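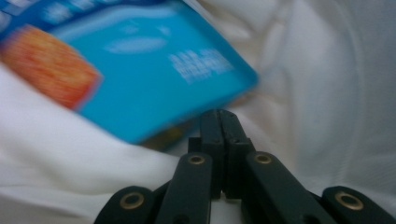
Print this ticket | E-mail this ticket

Ticket: Cell 2 keeps faulting on soft snack packs, packers pulled off line to clear
Site: Masilela co-packing, snack line
Equipment: Soteria pick cell, parallel-jaw gripper
Opened by: Vusumuzi Engelbrecht, line lead
Opened: 10/4/21
Priority: High
Status: Closed, with one item moved to a new ticket

Problem as reported

Cell 2 stops with "grip not confirmed" on the soft packs. The rigid cartons run fine. On Friday's late shift the cell stopped 59 times. Each time somebody has to leave the packing table, open the gate, take the pack out, close the gate and reset. Before the cell went in we had four people on this table. Now we have two, and one of them spends most of the shift at the gate. The two of them can't keep up with the boxes when that happens and we end up stopping the conveyor anyway.

I need to know if this is a setting or if the cell can't do this product. If it can't, I need to tell the scheduler to put people back on.

Support reply 1

Thanks for the details. Please send the following:
- jaw force setting for the soft pack recipe
- jaw opening before the pick
- fault log for the last two shifts
- whether the pads have been changed since August

Please don't change the recipe until we have looked at the log.

Site reply

Jaw force is 100 percent. Opening is set to the full width. Log attached. Pads were changed in August, same part number as before. Nobody on my shift has the password for the recipe page, so nothing has been changed by us. Days may have it. I asked and got two different answers.

Support reply 2

We went through the log. Most of the faults come at the moment the jaws close, before the lift. The jaws reach the fully closed position and the cell reads that as an empty grip. There are two ways to get that reading: the jaws close above the pack and miss it, or they catch only the film at the edge and the film is too thin to register.

A force setting of 100 is too high for film packs in either case. It squeezes the contents away from the pads. Please have someone with recipe access do this:

1. Save a copy of the current soft pack recipe under a new name.
2. Lower the jaw force to 40.
3. Lower the pick height by 3 mm.
4. Increase the pause before closing to 300 ms.
5. Run 100 packs at half speed with one person watching from outside the gate.

Write down the fault text for each stop, not only the count.

Site reply

Done on Tuesday with the day lead, who did have the password. Ran the 100 at half speed. Seven stops. Five were "grip not confirmed" and two were "part lost in transfer." We didn't have any "part lost" before.

The packers had a point I am passing on. When they pick these by hand they don't take them by the corner. They push the fill down to one end with the thumb and take hold of the full part. The cell goes for wherever the camera puts the middle of the pack, and if the pack is lying at an angle the jaws come down near a corner. Could it be told to wait until the pack is lying straight?

Support reply 3

That matches what we see. Two changes:

The vision job has an angle limit, which is switched off in your recipe. Turn it on and set it to 20 degrees. Anything past that will be left on the belt and go around again. It will cost you some cycle time.

For the "part lost" stops, bring the jaw force up from 40 to 50 and lower the transfer acceleration one step. Leave the pick height where it is.

Also check the guide rail on the infeed. If it is set for the cartons it is too wide for the packs and they will turn on the way in. The rail is from Brullotent and has its own scale. The number you want is on the changeover sheet, if you have one for this product.

Site reply

There was no changeover sheet for this product. The rail was on the carton setting. I moved it in by hand until the packs stopped turning and marked the place with tape. Angle limit is on. Force is 50.

Ran a full late shift at normal speed. Four stops. Two of those were a torn pack that should have been rejected upstream at the Cakow sealer, so I am not counting them against the cell.

For the record, since this was my question at the start: two people can run the table at this rate. They asked that gate duty be swapped every hour so it isn't always the same person walking back and forth, and I have put that on the board. They also asked for training on the reset screen, as up to now they have been pressing whatever clears the alarm. I agree with them. Recipe access should be on every shift too. We lost three shifts waiting for a password.

Support reply 4

Glad to hear it. We have added two operator logins with recipe view and one lead login with recipe edit for lates. Reset screen training takes 45 minutes and can be done at the cell. Please send us a time when both packers can be away from the table.

Closing this ticket. The changeover sheet is moved to a new ticket and assigned to site engineering.

Site reply

Thursday before the start of lates works. Please leave the tape on the rail until the sheet is done. Somebody on days has already peeled it off once.

Print this ticket | E-mail this ticket

Contact the support desk | Copyright Soteria. All rights reserved. | Back to top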